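An Afternoon of Putting Books Away at Cowie

We parked behind the Cowie building in April, in a rain that had opinions, and were handed visitor stickers that came off before we reached the stairs. Réka Medve met us at the top. She runs data collection there, and she had the calm of a person who has watched the same book get shelved 2000 times.

That was the number for the task we'd come to see. Somebody steers the arms through the job by hand, every movement gets recorded, and the recordings go to a learning system called Indeder, which is supposed to work out the general idea. Good takes are kept. Bad takes are also kept, in a different folder, and Réka spoke of that folder rather fondly.

There were 13 of us on the tour, which is too many for a room with six stations in it. I spent the first part of the demonstration studying the back of Wendell Crenshaw's raincoat. Wendell builds packing lines for Nideck and wanted to know how fast the thing would eventually go. Réka said that for now they were more interested in whether it would let go of the book at the right moment. He wrote this down and underlined it.

The operators change places every two hours. One of them let me have a turn at the controls. My book traveled a long way and visited several places, none of them the file holder. I was told it would be very useful data, in the voice people use for children's drawings.

Between takes the table gets set up again, and I finally got near enough to see what the machine is up against.

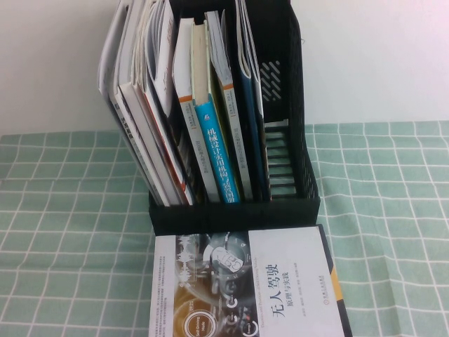 Station 4, with the self-driving book flat on the cloth and the holder already well stocked.

I had pictured neat blocks. The stuff in that holder slumps to the left like commuters, and the magazines at the back have curled over. Réka said limp paper is the hard part, and that a stiff cover feels like a holiday. There is a gap left at the right-hand end. I would have aimed for it too, and I know how that went.

Coffee was downstairs, from a Sedby machine that wanted exact change. Wendell had none, so I bought his. Next visit is the folding room, if they'll have us back.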